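A visit to the path-driving trials at Kitetti

Kitetti opened its outdoor testing ground to visitors for one afternoon in August, and I went along with five others from our group. The firm makes a small wheeled robot meant to carry tools and post between buildings on large sites. It does not follow a wire or a painted line. It learns to drive from examples, and the visit was mostly about how those examples are gathered.

We met at the gatehouse at 1.30 pm and were taken to a converted store at the back of the site. Areti Zervas, who runs the outdoor work, gave a short talk with no slides. A person drives the robot by hand control along a path. The camera records what is ahead, and the steering and speed commands are saved alongside it. Each run from start to stop is called an episode. When we visited they had 2849 episodes, of which 417 had been set aside for testing and are never used in training.

After the talk we walked out to the paths. The camera looks forward over the wheels, so the tops of two of them stay in view at the bottom of every picture. Zervas said they had thought of cropping them out and decided to leave them in.
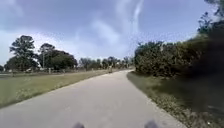 Page 3

The view on the monitor is softer than I had expected. On a pale path with grass on both sides the edges are easy enough to pick out, but things further off become smudges. One of our party asked about a narrow yellowish-brown shape near the far end of the path, and none of us could say from the screen whether it was a post, a sign or a person. Zervas said the drivers are told to treat anything like that as a person and slow down early, so that the saved commands show the same caution.

Shadow was the other subject that came up a good deal. Under the bushes on the right the verge goes very dark, while the paving stays light. Early versions of the system steered away from shade as if it were a kerb. The answer was to record more runs on the same paths at different times of day – dull work, by all accounts, but it brought the fault down.

Serena Villa, one of the drivers, then explained how she makes the recovery episodes. She lets the robot drift towards the grass, starts saving, and steers back to the middle. Only the return is kept. There are 312 of these so far and she would like twice as many. She let two of us try the hand control with recording switched off. It is harder than it looks to hold a straight line at walking pace, and I went onto the grass on my second attempt.

Back indoors we saw the checking desk. Every episode is watched through once at double speed, and marked keep, trim or discard. The software for this comes from Clorkier and the staff had mixed feelings about it, mainly over how long it takes to load. Roughly one run in ten is discarded, usually for a late start or a driver changing their mind at a junction.

There was tea at 4 pm and time for questions. Asked about rain, Zervas said they have very few wet episodes and plan to collect more in the autumn. Members who want to go on the next visit should give their names to the secretary. Stout shoes are advised, and parking is on the left past the gatehouse.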